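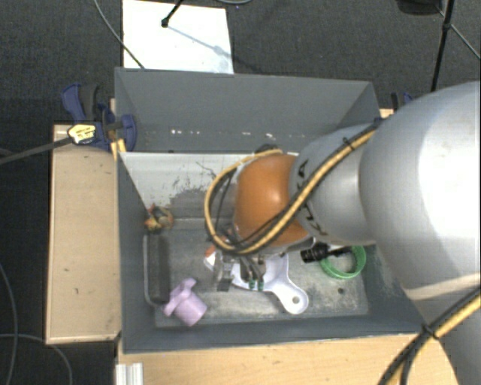

Why do we change the gripper before we change the controller? The controller log is clean for all 2,338 cycles, and the missed picks come mostly with flat parts, so the fingers are the first suspect.

Sunday, afternoon. Gripper A is the Plevik, B is the Dostar. Same arm, same speed, 40 picks for each one. A missed 8, B missed 2. B is slower to open, Noboru measured it but I don't have his sheet yet.

Cable bundle must be checked again at the wrist before we turn the last joint to the limit. Kristine asks to keep the air pressure same for both, I agree.

To do: repeat A with new finger pads. Ask Kumiko if the Kubo adapter plate is still in Kodorberg.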